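Folding jeans: in thirds or in half? (and where do they go)

Laundry and Linens board – 1,247 views

latrice_o
Posted Friday, April 19, 2019
OK folks, I finally did it. I pulled every pair of jeans in the apartment out of the closet and refolded the whole lot on the bed, and I am so happy with how the shelf looks that I've opened the door to look at it three times since lunch!

My old way was the lazy way: fold one leg over the other, fold once at the knee, drop it on the pile. The pile leaned, then it slid, and the pair I wanted was always at the bottom. Now I do legs together, seat tucked in so there's no pointy bit sticking out, hem up to the waistband, and then in half again. Back pocket facing up so I can tell which pair is which. They all look the same otherwise – dark, dark, slightly less dark.

Who else folds on the bed? And do you go in half or in thirds?

g_yammine
Thirds, always. Hem goes up two thirds of the way, then the waist comes down over it. You get a shorter bundle that stands on its own edge in a drawer. Halves are fine if you're stacking on a shelf but mine flop over.

And yes, fold on the bed. I tried the dining table for a while and the legs just hang off the end.

hebden70
I'm going to disagree with the whole thread, sorry. Jeans should hang. Clip hangers, by the hem, upside down. No crease at the knee, you can see every pair at once, and it takes me no time at all. I've had the same hangers from Utitz for years and I've only lost one clip.

latrice_o
Roland, I love you but my rod is FULL. It's coats at one end and dresses at the other and I can barely get a hand in between. Shelf is what I've got.

g_yammine
Also denim is heavy. I had 25 pairs of pants hanging on a cheap rod once and came home to the rod on the floor.

hebden70
That's a rod problem, Georges.

setsuko_k
Half, and then half again, same as Latrice. But I want to put in a word for stripping the bed down first. I take off the pillows and roll up the duvet and push it all toward the headboard, and then I have the whole fitted sheet to work on. It's such a nice big flat space. I do jeans first while my arms are fresh, then sweaters, then T-shirts, and the small things last.

The blankets get folded while I'm there too and go on top of the duvet until I make the bed again. Cushions wherever they land.

latrice_o
Setsuko yes!! Rolling the duvet is the best part. I used to leave it on and fold on top of it and everything came out lumpy.

g_yammine
Doesn't it bother you putting day clothes on the sheet you sleep on?

setsuko_k
They're clean, they just came out of the dryer. If I'm sorting things that have been worn, I put an old flat sheet down first.

hebden70
I'm with Georges on that one. Flat sheet every time. Rivets can snag, too. I've got a pulled thread on a good Avik sheet to prove it.

latrice_o
Hm, never had a snag, but I lift them, I don't drag them. Fair point though, I'll dig out the old flowered sheet.

g_yammine
What do you do about the zipper? I close mine and button up before folding, otherwise the waistband never lies right.

latrice_o
Zipped and buttoned, yes. And I run my hand down the legs once to push the air out. With the stiff ones I sort of lean on them, ha.

setsuko_k
Stiff ones go on the bottom of the pile, stretchy ones on top. The stretchy ones slide around if you put anything on them.

hebden70
Still say hang them. But if you're dead set on a shelf, get dividers. I put the Kuroda ones in for my daughter in December, the kind that slip over the board with no screws, and her piles haven't tipped yet. Measure your shelf thickness before you buy, hers needed a bit of cardboard wedged in.

latrice_o
Ooh, dividers. Going to measure tonight. My shelf is pretty chunky so we'll see.

Sweaters are next and I'm a little scared of them, so if anyone has a fold for thick turtlenecks, please post it! Meanwhile, jeans day:
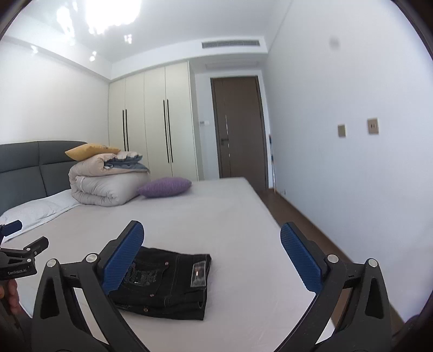 kanako_m
For thick turtlenecks, lay it face down, fold the arms straight across the back, and fold the neck down last so it ends up inside. Then in half, once only. If you fold a heavy knit twice it gets too tall for the shelf and the whole stack starts leaning again. I keep mine no more than four high. And put me down for thirds on the jeans, but I have deep drawers.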